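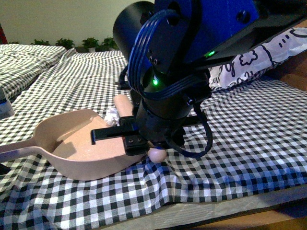
**Villwood Hall, kitchen and dining side. Walk-through before the winter rental season.**
Date: 12/4/24
Inspected by: Lộc Vương
Copy to: Lộc La, who holds the keys and most of the blame

Marks: OK = fine. FIX = fix before the next booking. WATCH = I will be cross about this in June.

## 1. Doors and ways out

- [x] Front doors open outward, both leaves. **OK**
- [x] Side door opens without a shoulder. **OK.** Planing the bottom edge worked. I take back what I said in the parking lot.
- [ ] Back hallway clear to full width. **FIX.** Stacking chairs again. They were moved out after the last inspection and have found their way home, like cats.
- [x] Exit signs lit. **OK**
- [ ] Occupancy sign posted. **FIX.** The sign says 112. It is also behind the coat rack, so it is mostly informing coats.

## 2. Fire

- [x] Extinguisher by the range, gauge in the green, pin and seal in place. **OK**
- [ ] Extinguisher by the stage. **FIX.** Gauge is good. Bracket is hanging by one screw and somebody's scarf.
- [x] Fire blanket in its pouch. **OK**
- [ ] Smoke alarms tested. **WATCH.** All sounded. The one over the coffee urn sounded for a good while afterward, on its own initiative. Replace the battery, then the alarm if it keeps sharing its views.
- [x] Emergency numbers by the phone. **OK.** The phone itself is another matter, see 5.

## 3. Range, hood and hot things

- [x] Gas shutoff labeled and turns by hand. **OK**
- [ ] Hood filters clean. **FIX.** I could have written my name in them, and did. Soak overnight.
- [x] Kurik dishwasher door latch holds. **OK**
- [ ] Coffee urn cord. **FIX.** Outer jacket split near the plug. Tagged and put on the high shelf. Electrical tape is already on it, in two colors, so this is evidently a tradition.
- [x] Oven mitts without holes. **OK.** New ones, thank you.

## 4. Food storage

- [x] Fridge at 38°F. **OK**
- [ ] Fridge contents labeled. **FIX.** One tub says "Numley." I don't know if that is a person, a dish or a warning. Thrown out.
- [x] Flour and rice off the floor, lids on. **OK**
- [ ] Mouse check. **WATCH.** Nothing fresh. Old droppings behind the dry goods shelf swept up. Steel wool goes in the pipe gap this time, please, and no more newspaper. They can read it at their leisure.
- [x] First aid kit stocked. **OK.** Blue bandages, burn gel, gloves.

## 5. Floors, lights, odds and ends

- [ ] Mat at the sink lies flat. **FIX.** Corner curls up. I found it with my foot.
- [x] Stair treads tight. **OK**
- [ ] Light over the basement steps. **FIX.** Dead bulb. The spare in the drawer is also dead and had been put back in its box.
- [ ] Wall phone. **WATCH.** Dial tone present, number 7 absent.

## Costs

Repair money left for the year is $700. The Khổng quote for a full hood cleaning is $500, so I'd like us to try the overnight soak first. Bulbs, bracket and sink mat come out of petty cash.

Lộc La: initial each FIX as it's done and leave this sheet on the clipboard. The clipboard is currently holding the pantry door shut.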